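26th January

Public holiday, so no alarm, and I still woke up at stupid o'clock because the magpies were having a domestic on the carport roof. Made tea, took it outside, gave up on the idea of going back to bed.

The big news is the jigsaw is done! Well, nearly. It's the 1000 piece one of the harbour at Drullville that Niloufar lent me before Christmas, and I've been picking at it every night since with a torch (the lamp in the front room is useless and I keep forgetting to buy a globe). All that's left is sky. I hate sky. Every piece is the same blue and the same shape and I'm convinced they breed in the box.

Niloufar came over about ten with a bag of apricots from her mum's tree and we did an hour of sky together, mostly talking. She's decided on Achterberg for the April walk, the four-day one, and she wants me to come. I said yes before I'd thought about my knee. Then she got the map out and I saw the climb on day two – 1147 metres at the top, and you start practically at sea level – and I went a bit quiet. She reckons if I do the Flalton steps three mornings a week I'll be right. There are 87 of them. I used to run up those for fun when I was at school, which tells you how long ago that was.

After lunch we got onto kitchens, as you do. Hers is getting ripped out in winter.
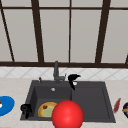

*Dark brown window bars, white tiles with a faint grey criss-cross.*

I like the tiles. She's keen on the dark bars too but I'd want something lighter, I think. Anyway it's her kitchen and her money. The quote from Clasano came in at $2372 just for the tiling and she nearly choked on an apricot telling me.

It got properly hot by three so we shut the blinds and ate icy poles on the floor in front of the fan. Cricket on the radio, didn't follow a ball of it. She went home at five with half a zucchini slice and my good sunhat, and I want that hat back.

Rang Dad. He's fine, the dog's fine, the tomatoes have got something wrong with them. He talked about the tomatoes for twenty minutes.

Boots are in the back of the hall cupboard somewhere. Will look tomorrow. Steps in the morning if it's cool enough – otherwise more bloody sky.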